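Kimomcombe, Monday, April 22, 2019

Cindgate has finished rebuilding the setup routine for the two-finger gripper cell at its Kimomcombe shop, and the cell will go back on its regular schedule this week. The work began in March, when the cell was taken off shift so that the gripper could be stripped, cleaned and measured.

The cell handles small control panels. Its hardest job is a slider task, in which the arm lines up over a panel and moves each of five sliders to a set position. The knobs are small and the tracks are close together, so a gripper that sits slightly off center will push the wrong knob or ride up over the one it wants. Before the rebuild, the cell had logged 3,791 slider moves since its last full service, and 691 of them had to be repeated. Most of the repeats came from the two tracks farthest from the arm.

When the gripper came off, the shop found wear in the left finger joint and a bracket that had worked loose. The joint was replaced and the bracket was refitted with new screws. Both finger pads were swapped at the same time. The old pads had worn unevenly, and the shop's practice is to change them as a pair even when only one is bad.

The larger change is in how the cell is checked after a repair. In the past, the crew bolted the gripper back on and ran it against a spare panel until the moves came out right. That used up panels and could take most of a day. The new routine starts in Karkia, the simulation package Cindgate uses for its cells. The measured finger length, pad angle and wrist offset are typed into the model, and the slider task is run there first.

Each run in Karkia gives the panel a different starting layout, with the knobs at mixed positions and the panel turned on the work surface. The view from the wrist is saved at the start of the approach. The crew looks at where the two pads sit relative to the near edge of the panel. If one pad is closer than the other by more than the allowed amount, the wrist offset is corrected and the run is started over. The real arm doesn't move until the model has gone through 19 layouts in a row without a repeat.

Shadows are left on in the model. An earlier version of the routine turned them off to save computing time, and the settings that came out of it did poorly on the floor. The gripper throws a large shadow over the work surface when it comes in low, and the vision software had been reading the edge of the shadow as the edge of the panel. With shadows on, a run takes longer, but the fault shows up in the model and can be corrected there.

Once the simulated runs pass, the same numbers are loaded on the real controller. The crew then does a slow pass with the fingers open, a second pass with the fingers closed on a gauge block, and a short set of slider moves at reduced speed. The block is kept in a drawer at the cell and is not to be used for anything else. Results are written on the service sheet along with the pad change date.

The next pad change will be made by move count. Until now pads were changed whenever someone noticed a problem. The shop also plans to check the finger brackets for tightness at the start of every week, with the arm powered down and locked out. A torque wrench has been added to the cell's tool board for this purpose.

Oshima, the cell next to this one, uses the same type of gripper and is due for the same service next. Its panels are larger and its arm is mounted higher, so the Karkia model will need new wrist and table heights before any runs are made. The fingers themselves can be entered the same way. Cindgate expects Oshima to stay on its normal work until replacement joints arrive, and no date has been set for taking it down.

Service sheets for both cells are being moved from the binder at the supervisor's desk to the shared drive. Paper copies will stay at the cells through the changeover. Operators who notice a knob being missed or pushed twice are asked to write down the track number as well as the time, as the track number was left off many of the earlier reports.
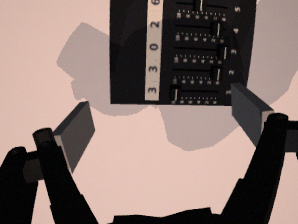

*Simulated wrist view of the slider task, with the gripper's finger pads on either side of the panel's lower edge.*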